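Chapter 4
Reading the Factory File: War Work and the Paper It Left Behind

By Fatos Petek
Friday, December 28, 2018
Print | E-mail
137 shares

In the first three chapters we followed the war mostly from above, through governments, armies, and the big decisions about who would make what. Now we get to go inside a single factory, and I have been looking forward to this since page one. A factory file is one of the great pleasures of wartime history. It is messy, it is full of people, and it answers questions that no speech or official report would ever think to raise.

Our factory is the Pestley Works, in the river town of Lekota. Before the war it made kitchen ranges and small boilers for houses. By the second winter it was making field stoves, and by the third it had given up household goods entirely. The company's papers fill 60 boxes. Most students who open the first box are disappointed, as it holds almost nothing except delivery slips. Stay with it! Those slips turn out to be the backbone of the whole story.

What a delivery slip can tell you

Each slip records one shipment: the article, the quantity, the date it left the yard, the railroad station it was sent to, and the initials of the clerk. Read one and you have learned very little. Read a June's worth in order and you start to see the plant breathing. Orders bunch up near the end of the month. A shipment of grates goes out without its doors, and the doors follow nine days later by a different line. Somebody has written "hold for Rastus" across the corner of four slips in a row.

Rastus, as you will learn in Section 4.2, was the name of a stove. It was the plant's heavy two-burner model, built for mess tents, and it gave the workers no end of trouble. The castings cracked. The flue plates arrived in the wrong gauge. The drawings were changed so often that the shop floor kept its own set, in pencil, and trusted those over anything sent down from the office.
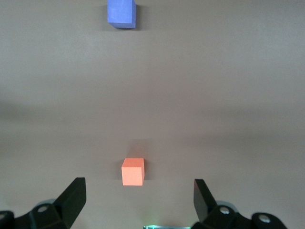
Ordered, shipped, installed, used

These four words look alike in a summary table, and a great many mistakes in the history of war production come from mixing them up. Take the largest Rastus contract in the file. The order was for 500 stoves. Historians who worked only from the contract ledger long repeated that figure as if all of them had gone to the front.

The slips tell another story. They show 200 stoves leaving the yard before the contract was changed. A second batch was cast but never fitted with burners, and it sat in a rented warehouse across the river until the end of the war. Whether the stoves that did leave were ever lit is a separate matter again, and for that we need the letters that came back from the supply depots, asking for spare parts. (A request for a new burner ring is about as good a sign of use as you could wish for.)

So when you meet a number in a wartime source, ask which of the four stages it belongs to. Write the stage next to the number in your notes. It takes a second and will save you a week.

The card index

The second great source in this chapter is the Trendedex, a card system the Pestley office adopted in the middle of the war to keep track of its workforce. Every employee had a card. Down the left side ran the person's jobs in the plant, with dates, and down the right side ran the pay rates. The back was left blank for remarks, and the remarks are wonderful.
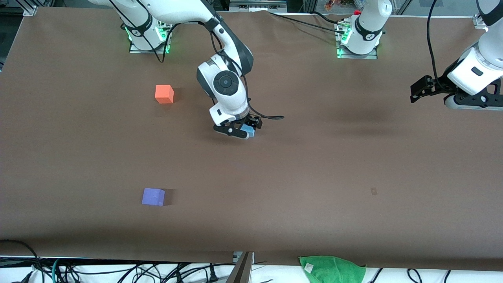 They are also uneven, and we should be careful with them. Foremen wrote the remarks, and foremen had their favorites. A man who argued about his rate is "difficult" for three years running, although his output was never questioned. Women hired into the casting shop often have no remarks at all for the first year — their cards are simply passed over — and then a sudden flood of them once the plant became short of trained hands. Read side by side with the pay rates, these silences say a good deal about who was thought to be temporary.

Cards were also rewritten. When one filled up, a clerk copied the main entries to a fresh card and threw the old one out. That means the earliest dates on a card are often a clerk's summary of something we no longer have. Look for a run of entries in the same ink and the same hand. If six job changes over two years were all written with one pen on one afternoon, you are looking at a copy.

Questions to carry with you

As you read Sections 4.1 through 4.5, keep a page open in your notebook for each of these:

Who made this record, and what did they need it for at the time?

Which stage does each figure describe: ordered, shipped, installed, or used?

Where do two sources disagree, and could both be right about different moments?

Whose work is missing from the page?

You don't need to answer them in order, and for some of the documents in this chapter there is no full answer. The warehouse across the river, for one, left no inventory. We know about it from rent receipts and one angry letter about a leaking roof, and I still hope a better source is sitting in an attic in Lekota.

Before you start

Go back to the map in Chapter 2 and find the two rail lines that meet south of the town. The northern line carried coal and pig iron in. The other carried finished goods out, and it was closed by flooding twice during the period we are about to study. Mark both closures on your timeline now. When the slips go quiet in Section 4.1, you will want to know whether the factory had stopped or only the trains.

Section 4.1 begins with the first Rastus drawings and the argument over the flue plates.

Print | E-mail
6 comments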